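Egg prices in Pustham to stay up through December

3 December 2024

Shoppers in Pustham should expect to pay more for eggs until at least the end of the month, according to the two wholesalers that supply most of the town's grocery stores.

Hedness Farms, the larger of the two, said it delivered 849 cases last week against 1683 in the same week a year ago. The company closed two of its laying houses in the fall for repairs and does not plan to restock them until the new year.

"We have orders we can't fill, and the holidays are when people bake," said Yaa Korletey, who manages sales at Hedness. She said restaurants and bakeries with standing contracts are being served first – stores get what is left.
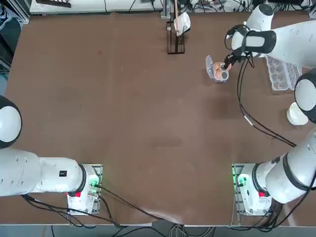

Sarpong Market on Rundamell Street has limited customers to two cartons each. Owner Sarla Bajpai said the limit went up after a Saturday-size crowd cleared her shelf before noon. Smaller packs are selling fastest, she said, and she has asked her supplier for more of them.

Bajpai has also started buying from a family farm 28 miles north of town. The farm keeps 100 hens, so the deliveries are small and usually gone the same day.

The Pustham food pantry will leave eggs out of its holiday boxes this year and add canned fish and dried beans in their place. Families who have already signed up do not need to do anything.

Hedness expects its first new flock to begin laying in late winter. Korletey said prices should start to come down a few weeks after that.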